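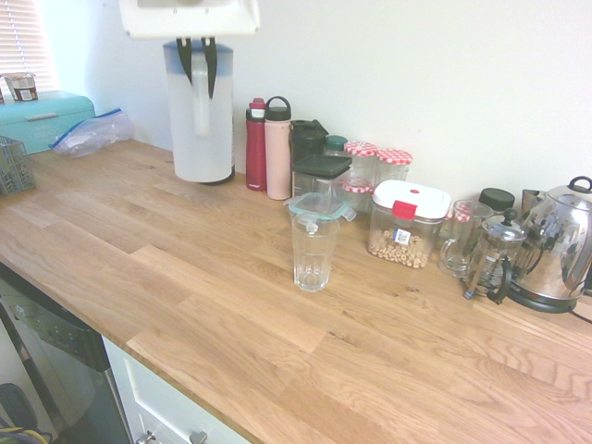

Filter pitcher in the gripper, back of the counter.

Kitchen tips: planning a pitcher move

Set the collision padding to 20 mm around glass jars and the French press. Clear lids and tumblers come through badly in depth data, so add them to the planning scene by hand as plain cylinders.
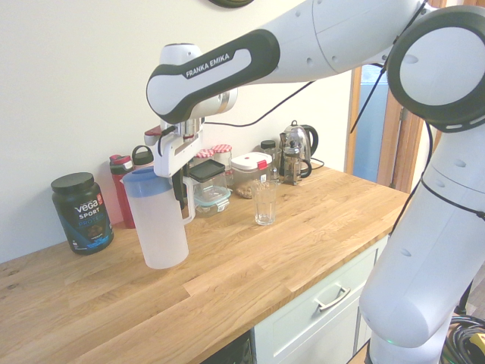 Keep the wrist level with an orientation constraint, and cap speed at 2 percent for the first run - raise it later. Save the joint path once it plans cleanly. Ours is number 2696 in Wekidura.

Oliwia Wieczorek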